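Wandeo opens Sarnholm test hall for quieter, thriftier home heat pumps

SARNHOLM – Heat pump maker Wandeo has opened a new test hall in Sarnholm, where complete home heating systems can be run through a whole winter's worth of weather before they ever reach a customer's basement. The hall covers 3,000 square feet and holds 2 climate rooms, each large enough for an outdoor unit, its piping and a full-size section of house wall.

"We have wanted this for such a long time," said Deepika Panicker, head of testing at Wandeo. "Until now we had to rent space in other people's labs and pack up just when the numbers were getting interesting. Now we can leave a unit running overnight, change one small thing in the morning and see what it does!"

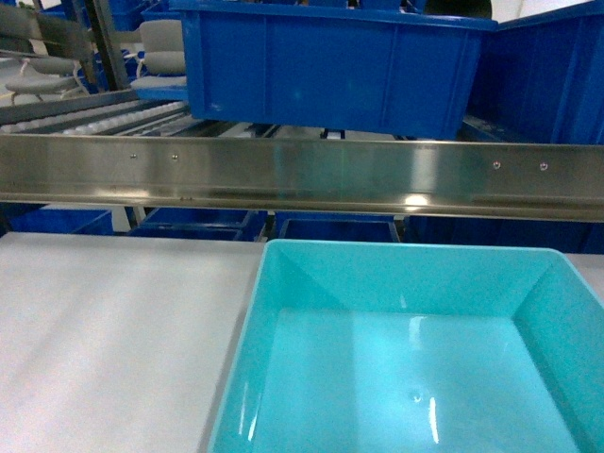 Much of the early work will look at defrosting, the short spell when a heat pump stops heating the house so it can melt the ice off its outdoor coil. The meltwater has to be caught and weighed after every cycle, and that part of the job is wonderfully low-tech. A plain turquoise plastic tray with sloped inner walls and a thick, rounded rim is all it takes to hold water for weighing, and the scale does the rest. The weight tells the team how much frost had built up, and from there they can work out whether the defrost started too early or too late.

The first unit to go through the full program is the Bidow, a compact air-to-water model meant for row houses and small lots. It will be run at 11 outdoor temperatures, from a mild fall afternoon down to a hard January night, with the humidity raised and lowered at each step. The whole series comes to 2,224 hours of running time.
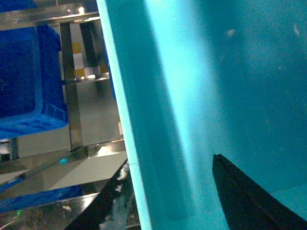

Sound gets just as much attention. One of the climate rooms is lined with absorbing panels so that fan noise can be measured from several directions, at full speed and at the low speeds a unit uses at night. Panicker's team is keen to learn what happens when frost narrows the gaps between the fins and the fan has to work harder.

"People often ask us about power use first, and then, almost in the same breath, they ask if the neighbors will hear it," she said. "We'd like to answer both with measurements taken on the same night, on the same machine."
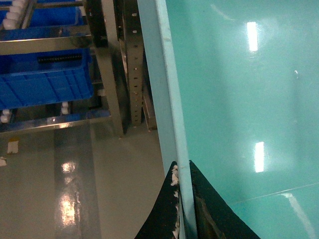 Inside the Sarnholm test hall.

Engineering firm Benedetti designed the cooling plant that serves the climate rooms. Heat taken out of one room can be sent to the other or used to warm the offices upstairs – a nice touch in a building full of people who think about heat all day.
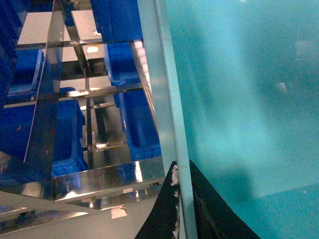
The hall will also be used for training. Installers can sign up for one-day sessions on refrigerant charging, pipe sizing and control settings, with time set aside to watch a unit go through a defrost up close. Sessions start at 8:30 a.m. and include lunch. The first ones are planned for August, and groups are kept small so that everyone gets a turn at the controls.

Results from the Bidow series will be published on Wandeo's website as each temperature step is finished, along with the test settings, so that installers and other engineers can check the figures for themselves.

About Wandeo
Wandeo develops and builds heat pumps for single-family homes and small apartment buildings. Its design, testing and service teams are based in Sarnholm.

Press contact: Wandeo Press Office, Sarnholm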